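June 16, 2019

I finally rotated the signing key for the Jestum build, which I had been putting off. The old key sat in a config file on the build server, readable by any account that could log in. Theophilus Kwofie flagged it when he reviewed the Android side of Wuva.

The new key lives in a separate store. The build job gets a token that expires after 500 seconds, signs one package, and exits. I also turned on certificate pinning, with a backup pin so that a routine renewal doesn't lock everyone out.

Old installs are the open problem. The logs show 864 devices on a version that doesn't check pins.
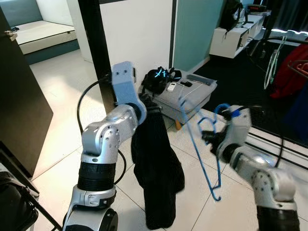 Those will keep working until July, when the old API endpoint goes away. After that they get an upgrade prompt and no data. I still need to test the prompt on a phone with no Play Store.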